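Retired Army logistics officer to speak at Pastumville library

PASTUMVILLE, May 14, 2024 - Saadet Saraç, a retired Army lieutenant colonel who spent most of her career in transportation and supply units, will give a public talk at the Pastumville Public Library next month. Her subject is the work of moving equipment home after a deployment ends.

Saraç served in Kuwait, Germany and Texas before leaving the Army. She commanded a truck company early in her career and later a battalion of 385 soldiers that ran a staging yard for vehicles and containers on their way to port. She now teaches supply planning at the Justbridge campus of the regional community college, where she also advises students who are veterans.

The talk is based on her first book, "The Long Way Back to Port," which came out in February from Hanovow, a small military history publisher. The book runs 174 pages and covers the closing of a single supply base over one winter. Saraç drew on her own notebooks and on interviews with drivers, mechanics, clerks and inspectors who worked there.

"Most of what gets written about the Army is about the units out front," Saraç said. "I wanted to write about the people who signed for the trucks, washed them, counted the chains and got them on the boat."

One chapter follows a convoy that sat for days at a closed border crossing while its paperwork was sorted out. Another deals with the agricultural inspections that vehicles must pass before they can be shipped back to the United States, and the hours soldiers spent with pressure washers getting mud out of wheel wells.

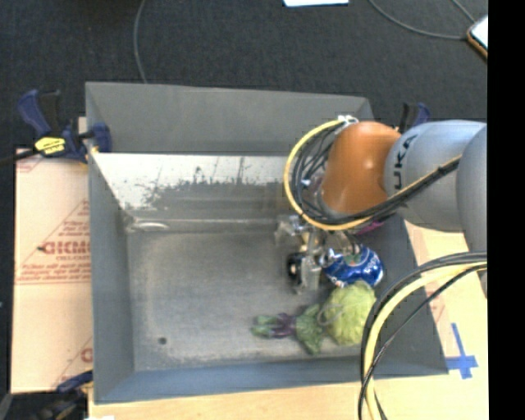 The longest chapter is about scrap and turn-in, which Saraç said was the part of the job she knew least about when she took command. Units closing out a base had to sort damaged parts, empty ammunition cans, broken tools and worn tie-down gear before any of it could be released. Each load was checked by hand, and an inspector had to be satisfied that nothing dangerous had been missed. A metal bin with sloping sides and a scratched, worn floor was the basic piece of furniture in that kind of yard, she writes, and a new lieutenant could spend a whole shift standing over one with a clipboard. The chapter includes a copy of the turn-in checklist her battalion used, with the corrections her supply sergeant made in pen.

Saraç was commissioned through ROTC and started out as a platoon leader in a medium truck company. She said her first commander made every new officer ride as an assistant driver for a month before leading a convoy. She kept the practice when she had her own company and describes it in the opening pages of the book.

Between her company and battalion commands she worked on a division support staff, where she wrote movement plans for rail loading. She later spent two years as an instructor for captains in the logistics career course. Her last assignment was as a deputy brigade commander, and she retired from that post.

The library talk will be held in the Mwaipopo Room on the second floor. It begins at 6:30 p.m. and is expected to last an hour, with time for questions at the end. The room seats 50, and the library is asking people to reserve a place at the front desk or by phone. Admission is free. Copies of the book will be on sale, and Saraç will sign them afterward.

The event is the third in the library's series on military service and local history. Earlier speakers talked about the National Guard armory on Depot Street and about women from the county who worked in aircraft plants during World War II. The armory talk was recorded and can be borrowed on DVD. The library plans to record Saraç's talk as well.

In the afternoon before the talk, Saraç will meet with 4 students from the Justbridge campus who are collecting interviews with veterans of transportation units. Veterans who would like to be interviewed can leave their name and the years they served at the library's reference desk. The students are interested in hearing from drivers, mechanics and cargo handlers from any branch, including those who served stateside. Interviews will be done in person or over the phone during the summer, and each veteran will receive a copy of the recording.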